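Slide 4. Setting out the bench (Rocío Muñoz, Lukbridge teaching lab)

OK, my favorite part! Ask who has a big table at work and still runs out of room. Wait for hands. Then tell the June story: 99 sessions logged, and up to 9 minutes lost in each one just hunting for stuff.

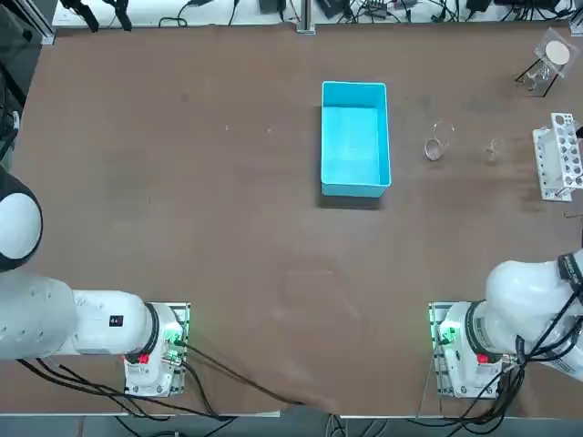 So we started giving every small thing a home. Clutter goes to the back edge, the middle is for working. I love how simple that is. Slow down here, people write this bit down.

Slide 5. Brown tops and why I like them

Scuffs are fine! A table with marks on it gets used.
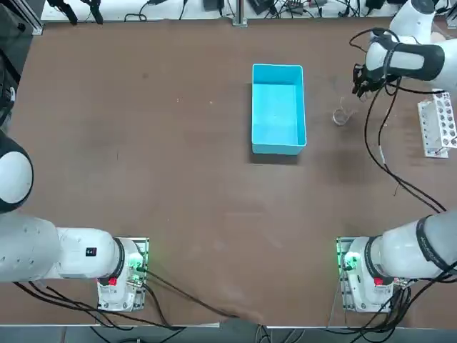
The brown tabletop, scuffs and specks included.

Next: Hirnine labels.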